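**Otiveo cordless floor washer, used for 14 weeks**

Bought at full price to replace a string mop and bucket. The floor plan is mostly tile, with one room of sealed wood. Settings were left at default except where noted.

**Tanks.** Clean and dirty water sit in separate tanks, and both lift out from the front. The dirty tank has a float valve that stops the motor when full. It trips early if the machine is tipped back past the handle's rest angle, so reaching under low furniture costs a restart. The strainer basket catches hair well but has to be pulled out by a thin tab that flexes.

**Roller.** One roller, driven, with a scraper bar behind it. Edge cleaning is good on the right side and poor on the left, where the drive housing leaves a dry strip along the baseboard. Two overlapping passes in opposite directions fix this. Grout lines need a slow pass on the high setting; on auto the sensor reads the tile as clean and cuts the water too soon.

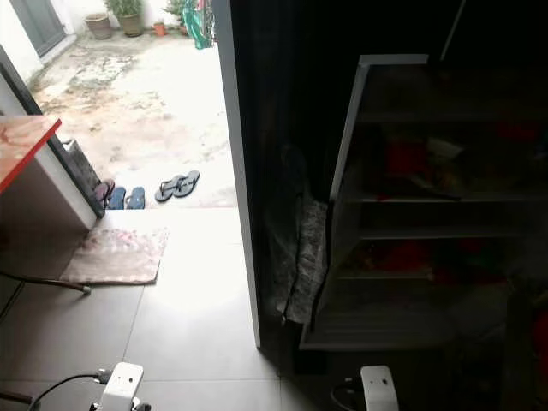
Streaking depends on the detergent more than on the machine. The supplied bottle, at the marked dose, left a film that showed in low sun. Half the dose did not. Plain warm water was fine for daily use.

**Battery.** The manual claims 27 minutes on auto. I got 20 on the high setting with a new battery and have seen no drop so far. Charging is slow, and the machine will not run its self-clean cycle below a third of a charge - a poor choice, as that is the usual state after a full session.

**Noise and weight.** Fine on the flat. Heavy on stairs. The powered roller pulls forward, which Hatice Soylu, who borrowed it for a weekend, disliked more than I do.

**Parts.** A spare roller arrived in four days. The filter is washable but needs a full day to dry, so buy a second one.

Compared with the Bulberg I had on loan in April, it picks up more water and is harder to rinse out. Recommended for tile. On wood, use the low setting only.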